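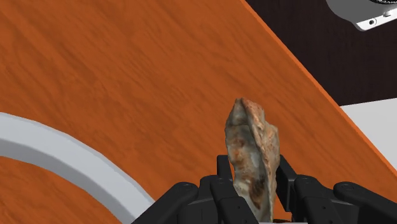
3.2 Participants and procedure

We recruited 167 households from the Hou and Zanby estates through letters sent out in October. Each household kept a meal diary for 20 days, noting who ate together, at what time, and in which room. Diaries were collected by the second author and coded by Suqin Kong and Tianyou Dai, who worked separately and then compared their codes. Where they disagreed, the entry was read again and a shared code agreed. Three diaries were left out as they covered fewer than half of the days.

Figure 3. Tabletop.

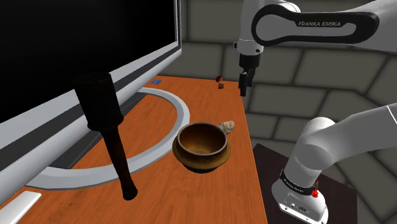 Meals taken standing up were coded as meals if the diary gave them a name (breakfast, tea, supper) and as snacks if it did not. This rule follows our pilot study, in which several parents wrote "tea" for food eaten at the worktop while the children sat down. It affected 239 entries, most of them on weekday mornings.

Shared meals were defined as any meal at which two or more members of the household ate in the same room for at least part of the time. We did not ask for a minimum length — the pilot diaries showed that people rarely wrote down when a meal ended. Visitors were recorded but are not included in the household totals.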